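Flattening and Sorting Packing Cardboard

Corrugated board bales best when it is dry, flat and free of foam and film. Set up one table as the unloading area and keep the open carton on the floor beside it.

1. Lift the goods out and clear the table.
2. Separate strips and dividers from the carton. Narrow strips often have rough-cut edges and may carry a punched disc still sitting in its hole. Leave the disc in.

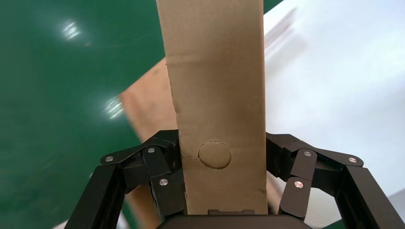 Ifeoma Igwe asks whether strips with a fold line need to be cut there. They do not, unless they are longer than 900 mm.

3. Pull out plastic wrap first, then foam. Wrap caught over a side wall tears if dragged - lift it straight up.
4. Put foam and film in separate bags. Black foam goes with other foam at Wuvmont, but check with your own hauler.

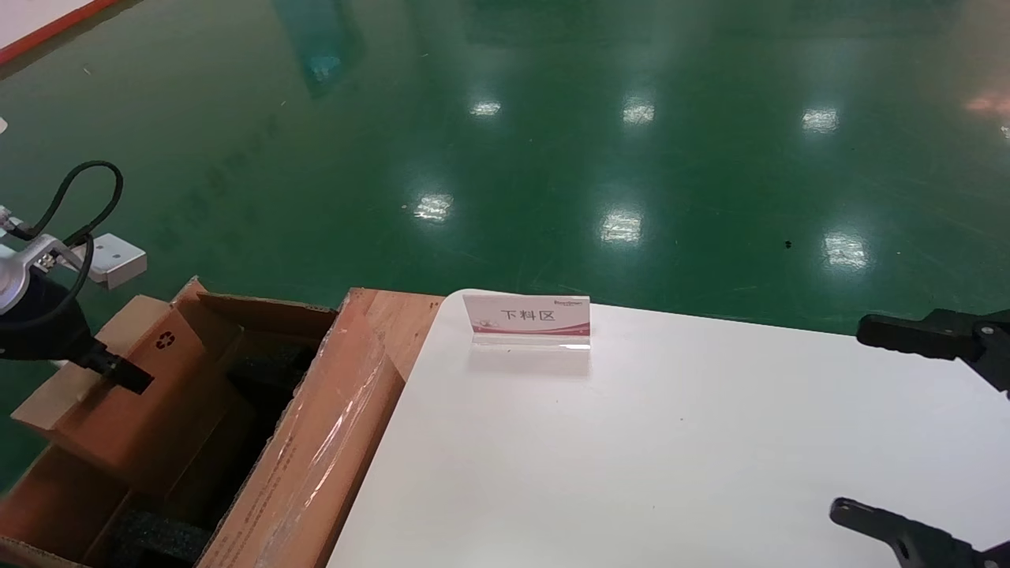
5. Slit the bottom tape and press the carton flat.
6. Stack flat cartons no higher than 500 mm and tie with two straps, strips in the middle.

Contact: Prunari Packing Notes | © 2022 Prunari | Back to top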